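Workshop notebook, October

Equipment plan for the second arm, first go at it.

Went through the Pesness quote again over lunch and I'm pretty excited! 2,339 for the gripper with spare fingers, 300 for the mount, and the cable kit is 99. Janssen came in cheaper on the gripper but they want 17 weeks, and I'd much rather have it on the bench before the holidays.

Biggest want is a better close-up camera (fixed focus is hopeless once you're near the part). Mallon has one with adjustable focus, still waiting on a price. If it's over 300 we hold off and put the money into lights. Would love a darker mat for the bench too, any colour but white.

Flemen lends out demo units, so try theirs before we sign anything. Must ask if the fingers fit our old housing.
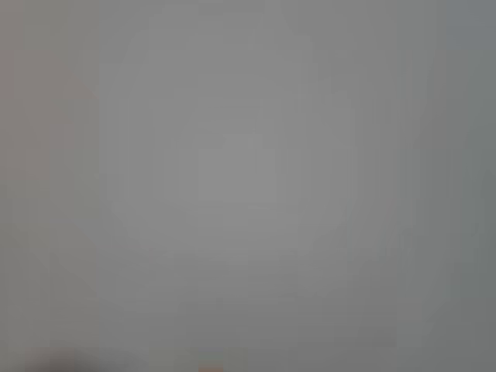
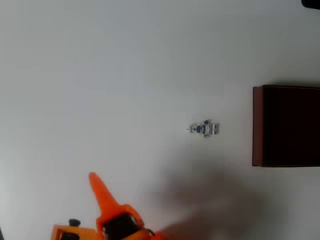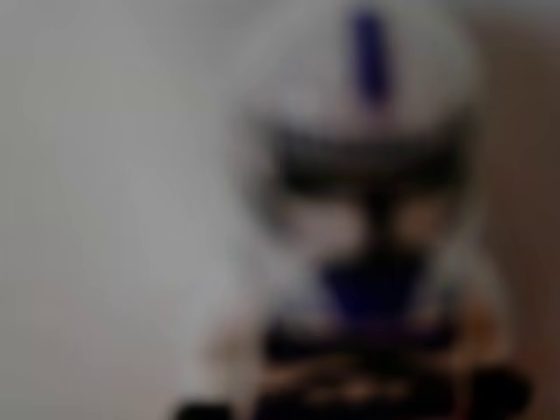

Souad Lahlou
Workshop lead

Minifigure on the white top in the second one, its helmet close up in the third. To do: chase Mallon, measure the wrist plate, get shipping added to the Pesness quote.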